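Date: January 4, 2018
Subject: Re: [allum-users] Gripper sits off to one side after pad change

> We swapped the finger pads on our Ekar cell and now every grasp nudges
> the part sideways before it closes. Is this the arm calibration, or
> something in the gripper model? The sim does it too.

Leave the arm alone for now! We had the same thing on our Kivov cell and it was all in the gripper file. The new pads had gone into the model with the old offset, so the midpoint between the fingers wasn't where the planner thought it was.

Open the fingers all the way in the sim, park them over a boxy object and look through the wrist view before you close anything. I like the meat tin for this – it has long straight sides and you can judge the gap on each side by eye.
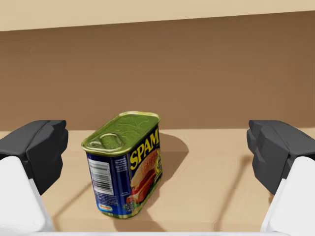
Wrist view in the sim, fingers open. The tin is closer to the left pad than the right.

Then set the pad offset in the Schwaiger config (line 671 in my copy, yours may differ), reload, and check again. I go in steps of 2 mm and drop to smaller ones near the end. Turn the tin a bit between tries too, so you aren't tuning for one angle.

Once the sim looks good, do 11 slow closes on the real cell at 5 per cent speed. Check the pad screws while you're there, ours had worked loose.

It's a really satisfying job when the colours on the error plot finally settle down. I'm redoing our second cell in February and would love to compare offsets – please post yours!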